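Science for Kids | Everyday Things | Food and Kitchen

Why Do We Put Things in Packages?

Open a cupboard in your home and look inside. You will find jars, bottles, bags, boxes and packets. Sometimes the package is beautiful and sometimes it is plain, but each one has a job. In this text we will learn what the job is, and why a jar is so different from a bag.

The enemies of food

Food has several enemies. The first enemy is air. Air has a gas in it called oxygen, and oxygen changes the taste of many foods. Nuts become bitter. Tea loses its nice smell. An apple that you cut becomes brown on the inside.

The second enemy is water. Some foods must stay dry, for example rice, seeds and crackers. If water comes in, they become soft, and mold can grow on them. Other foods have the opposite problem. Bread has water inside it, and this water wants to go out. When you leave a slice of bread on a plate for one night, in the morning it is hard.

The third enemy is very small. Bacteria and molds are living things, and most of them we can see only with a microscope. They like to eat the same food as we do. A closed package makes it difficult for new ones to enter.

One table, many packages

It is easy to find different kinds of package in one place. You need a jar with a lid, something baked in a wrapper, a packet of wet wipes and a bottle of cola. Put them on a table and look at how each one is closed.

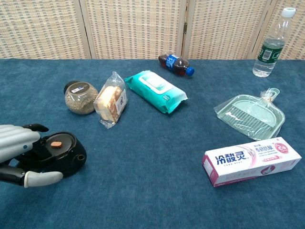 Trí Bạch wrote to us after reading the first version of this page: "My daughter asked why the wipes need a sticky door, if you cannot eat them. I did not know what to answer. Can you add it?"

Yes, we can. A wet wipe is useful only when it is wet. The water in it would go into the air, the same as the water in the bread. This is called evaporation. The flap opens so that you can take one wipe, and then you press it back — and the other wipes keep their water. If you forget to close it, you will soon have a packet of dry wipes.

Glass

Glass is a very old material. People were already making small glass bottles more than 3000 years ago. Air cannot go through glass, and smells cannot go through it either. This is why a glass jar is good for seeds, spices and dried tea, if the lid is tight. Also you can see how much is left without opening it. The bad side is that glass is heavy and it breaks.

Thin plastic

A clear wrapper weighs almost nothing. It keeps the bread soft because the water cannot leave quickly. But it does not protect from being pressed. Put a heavy jar on top of a wrapped cake and you will see what I mean!

The bottle with bubbles

Cola has a gas dissolved in it, called carbon dioxide. The gas wants to get out, so it pushes on the bottle from inside. Before you open a new bottle, press it with your fingers. It feels hard. After you open it and drink a little, press again. Now it is softer, because some gas went out with the "psss" sound. The screw cap must be strong enough to hold the gas, and a paper bag could never do this work.

Try it at home

Ask an adult for one slice of bread and cut it in 2 equal pieces. Put one piece in a small bag and close it well. Leave the other one on a plate. Wait one day and touch both pieces with a clean finger. Which one bends, and which one breaks? Write down your answer, then do the same with a cracker. The cracker may surprise you, above all if you do it in August and the air is damp where you live.

Do not eat the pieces after the experiment.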